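Tukari: Gedeckte Tische, Schalen und Besteck
Liesmich zur Sammlung, Stand 14. Dez. 2020

Worum es geht

Tukari ist eine Bildsammlung rund um das Tischdecken und alles, was danach auf dem Tisch passiert: Schalen auf Untertellern, Löffel in Schalen, Tabletts, Tischpapier, Tücher, Kannen, Brettchen. Wir lieben Geschirr, das muss gleich am Anfang gesagt werden! Angefangen hat es mit einer Kiste Porzellan aus der Haushaltsauflösung Anside, und als wir merkten, wie verschieden ein und dieselbe Schale je nach Unterlage wirkt, war klar, dass daraus mehr werden muss.

Die Sammlung umfasst zurzeit 2.909 Bilder. Davon haben 1.335 eine ausführliche Beschreibung, die übrigen nur Schlagwörter. In 556 Bildern liegt oder steht irgendeine Form von Besteck in einem Gefäß, das ist unsere Lieblingsecke und die am besten gepflegte.

Was ist drin

bilder/ enthält die Aufnahmen, nach Tisch sortiert
texte/ enthält die Beschreibungen, eine Textdatei pro Bild, gleicher Name
woerter.csv ist die Liste der Schlagwörter mit Schreibvarianten
geschirr.csv führt alle Stücke auf, soweit wir sie benennen konnten
AENDERUNGEN.txt erklärt sich selbst

Die Spalten in geschirr.csv heißen stueck, form, farbe, rand, unterteil und bemerkung. Unter rand steht, ob ein Gefäß einen abgesetzten Rand hat und in welchem Ton. Das klingt kleinlich, aber gerade bei weißem Geschirr ist der Rand oft das Einzige, woran man zwei Schalen auseinanderhält. Unter unterteil steht, worauf das Stück gestellt wurde: Unterteller, Tablett, Brett oder direkt auf den Tisch.

Wie wir Dinge benennen

Hier steckt die meiste Arbeit, und ehrlich gesagt auch der meiste Spaß. Mahnaz Pakzad hat die Wortliste angelegt und mit Vinh Tôn wochenlang über den Unterschied zwischen Schale, Schüssel und Bowl gestritten. Geeinigt haben sie sich so: Schale für alles, was eine Person allein leer isst, Schüssel für alles, woraus mehrere schöpfen. Bowl kommt nicht vor. Wer danach sucht, wird über die Variantenspalte trotzdem fündig.

Unterteller heißt bei uns jeder flache Teller, auf dem ein anderes Gefäß steht, auch wenn er größer ist, als man es von einer Kaffeetasse kennt. Steht nichts darauf, ist er ein Teller. Dasselbe Stück kann also zwei Namen haben, je nach Bild. Das ist Absicht.

Bei Unterlagen schreiben wir »Papier oder Tuch«, wenn es sich nicht entscheiden lässt. Bitte nicht raten! Lieber ein breiter Begriff als ein falscher. Beim Material von Besteck gilt das genauso: »metallisch« beschreibt den Eindruck, »Edelstahl« tragen wir nur ein, wenn das Stück in geschirr.csv so geführt wird.

Gefäße gelten als leer, wenn außer Besteck nichts darin ist. Das Schlagwort lautet leer_mit_besteck und wird klein geschrieben.

Ein Eintrag zum Anschauen

Die weißen Stücke mit dunklem Rand haben es uns besonders angetan. Die feine senkrechte Riffelung außen an der Schale geht auf kleinen Bildschirmen leicht unter, deshalb lohnt sich beim Beschreiben ein zweiter Blick in voller Größe. 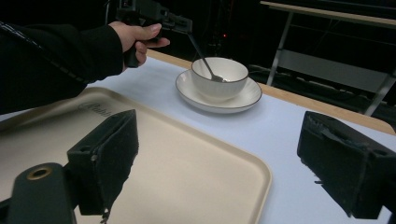 Weiße Keramikschale mit Löffel auf passendem Unterteller, helle Unterlage. Schlagwörter: schale, unterteller, loeffel, tablett, leer_mit_besteck.

Der Rand der Schale ist unter rand als »dunkel, dünn« eingetragen, der des Untertellers als »dunkelbraun, dünn«. Beim Löffel steht »metallisch, dunkelgrau«, beim Tablett »beige, groß«.

Bekannte Lücken

Gläser fehlen fast ganz. Im Ordner dultov sind 39 Bilder doppelt, die Beschreibungen dazu weichen leicht voneinander ab; wir lassen beide Fassungen stehen, bis jemand sie zusammenführt. Die Schlagwörter aus dem Juni verwenden noch »untertasse« statt »unterteller«, das fängt die Variantenspalte ab. Farben wurden nach Augenschein vergeben, und zwischen beige, sand und creme verläuft die Grenze nicht immer an derselben Stelle.

Mitmachen

Korrekturen an den Texten sind sehr willkommen, auch winzige. Am einfachsten ist eine Änderung pro Datei, mit einem kurzen Satz dazu, was vorher falsch war. Neue Schlagwörter bitte zuerst in woerter.csv vorschlagen. Fragen zur Wortliste gehen an Mahnaz, Fragen zur Ordnerstruktur und zum Prüfskript yusuf an Vinh. Das Skript meldet Beschreibungen ohne Bild und Schlagwörter, die nicht in der Liste stehen, und braucht außer Python nichts weiter.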